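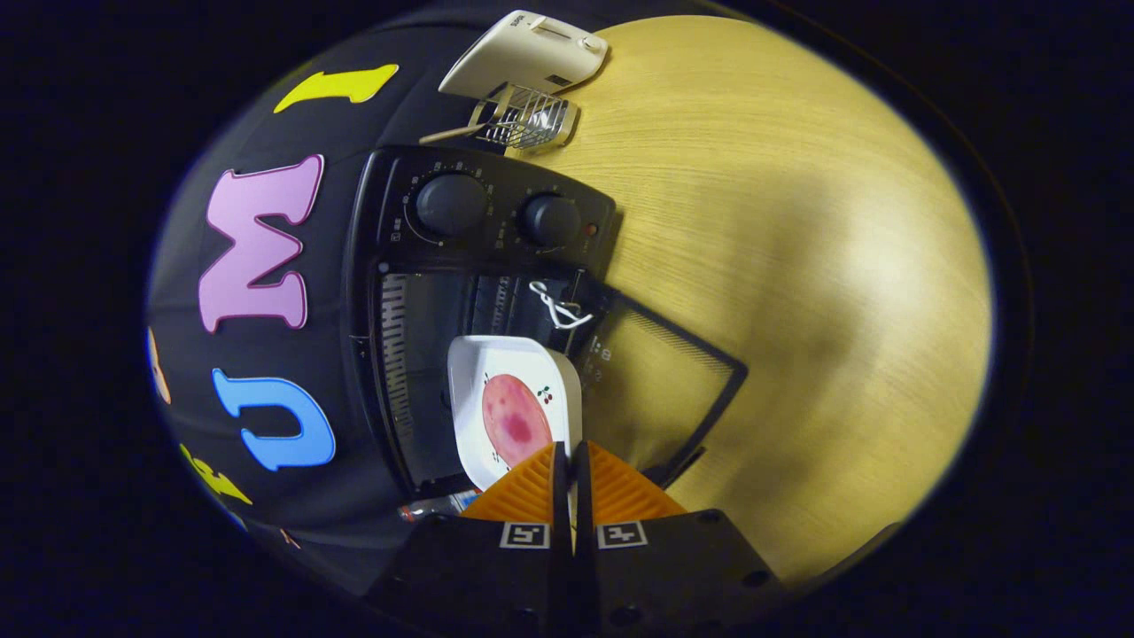

## Toaster oven day, June

My wrists are cooked. I spent the whole morning being the robot's hand, if that makes sense - me on one end of the gripper, squeezing the orange fingers round a plate and easing it into the black toaster oven, over and over, so the arm can learn it from me later. Plate with the cherries on it, pink slice on top (looks like ham, and I went off ham by ten in the morning), door open, in it goes. Then out, back to the start spot, again.

Dayana had me down for 65 good ones before lunch and I got there, just! The tricky bit is the tilt. If you come in too flat you can't see past your own plate, and if you tip it too far the slice starts sliding and you have to bin that go and begin again. I've worked out that if I drop my elbow first and turn my whole body instead of just my hand, it comes in lovely and smooth. Raimonds says smooth is what he wants anyway, because the arm copied all my little wobbles last time and looked like it had the hiccups. Rude, but fair.

He showed me the running total for the kitchen set after morning tea and we're at 756, counting everything Melquiades did before he moved over to the drawers. I felt weirdly proud. He's much faster than me but he bangs things, and Dayana threw out a heap of his for clipping the oven door.

We tried it the other way in the afternoon, with Rutilio driving the arm from the next room on the Rorel controllers. He's good at it, but gosh it's slow - 8 goes in the time I'd have done thirty by hand. There's a bit of lag, and he can't feel when the plate touches, so he kept stopping just short of the rack and muttering. I had a turn and was hopeless. Pushed it sideways twice and then forgot which button let go. I'd still like to get better at it, because Ezequiel reckons the Nindance job will be mostly remote and I'd love to be on that one.

Tomorrow is a different plate colour, and the oven gets shifted along the table. I've asked for a lower stool. Must remember to bring the wrist brace from the bathroom cupboard, and ring Mum back before she goes to bed.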